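3.2 Why shelves lean

Households in Pratorton were given 600 flat-packed shelves and left in peace with them. 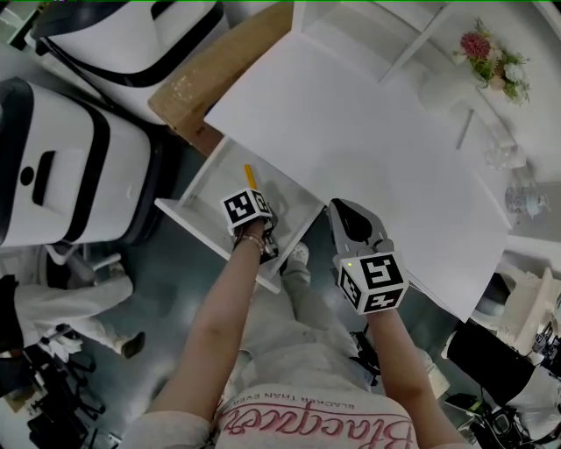 Farzad Sharifi, Destside
7/3/18

Of these, 300 leaned by April.

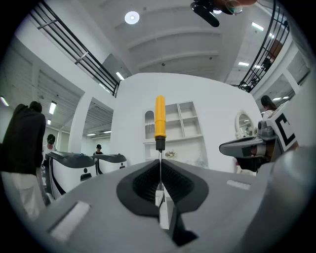 Owners blamed the floor, which had no chance to reply. Most had skipped the leaflet and kept it in a drawer.

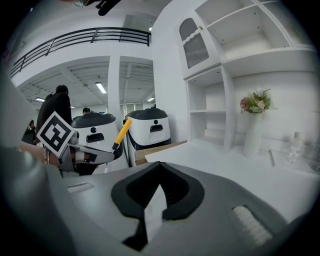 Asked again, they called the lean "slight", a word we came to dread. 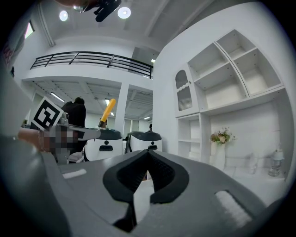 Figure 3. Hand-held gripper.

We use cookies. Accept / Manage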